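Athanasiadis Clalen 7 Needle Driver for Robotic Suturing
Sold through Altside, Zarkville. Page revised 28 September 2018.

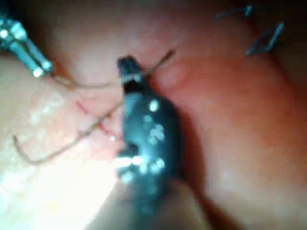
Erick Mugo wrote to us in July that he was tired of instrument pages which list every standard under the sun and never say which part of the product each one covers. He had three brochures on his desk, all with the same row of badges at the foot, and he wanted to know what he would be getting from us for his money apart from another row of badges.

Fair enough. We sell the Clalen 7 and would like you to buy it, but we have read the same brochures. The notes on this page set out what the paperwork means and what it leaves open.

What it is
A jointed needle driver for robot-assisted soft tissue work, used as one of a pair. It holds the needle and handles thread. It is not a cutting instrument and it is not rated for use with electrical energy. Please don't use it to pull out staples, whatever you may have heard from a colleague.

Standards, and what they cover
ISO 13485 is about the maker's quality system. It tells you that the firm has procedures and keeps records. It does not tell you that one particular instrument grips well, and anybody who sells it to you that way should be asked to try again.
ISO 14971 is about managing risk. The file exists and you may read it. Ask for the section on thread damage, as that is where most of the argument went on.
IEC 60601-1 is about the safety of medical electrical equipment. The driver works as part of such equipment, so test results from a different robot are worth very little to you. Ask which arm was used.
ISO 17664 is about the cleaning and sterilising instructions that we have to supply. Following them is your side of the bargain.

Uses per instrument
The limit is 21 uses, counted each time the instrument is fitted to an arm, even if it comes straight off again. We are asked every month whether this number is there to sell more drivers. It suits us, we won't pretend otherwise. The bench report covers 1,014 grip cycles on each sample, and a sample was failed if the jaws slipped on the test thread or marked it beyond the set limit. Guangming Xu, who ran the bench, would not sign for a higher figure. Bench thread is clean and straight and under a known load, and thread in a patient is none of those things, so treat the report as a floor.

Good practice in theatre
Look at the jaws under magnification before fitting. A worn edge frays thread long before it lets go of it.
Hold the thread near its tail if you must grip it with the jaws at all. Thread that has been gripped in the middle should not be left carrying load.
Keep both tips in view when passing from one instrument to the other. Many systems give the surgeon little or no feel for force, and a brochure that says "intuitive" has not changed that.
If the view blurs or glare hides the tip, stop and clear it.
Record the serial number against the case. The arm's own counter is handy, but it should not be your only record.

Claims we have taken off this page
The old version said the driver "reduces suturing time". It was based on 178 practice knots tied by people who already knew the instrument, with nothing to compare them against. Danai Alexiou asked for the comparison, there wasn't one, and the line went. We have also dropped "smart grip". The grip is a spring and a cable.
The word "autonomous" turns up in some resellers' copy. The Clalen 7 does nothing by itself. If you see that word next to our part number, send us the link.

Before you order
Have your own engineers check the fit on your arm - the adaptor changed with this version and the older one will seat without locking properly. Agree in writing who pays for instruments that fail inspection before their last use. Get the cleaning instructions to your sterile services department first, and let them say no.

Trial units come in pairs, with the bench report and the risk file summary. Contact Magdalini Politis at Altside for prices. Technical questions go to Kalliopi Petridis, who will send test data on request and will tell you when there is none.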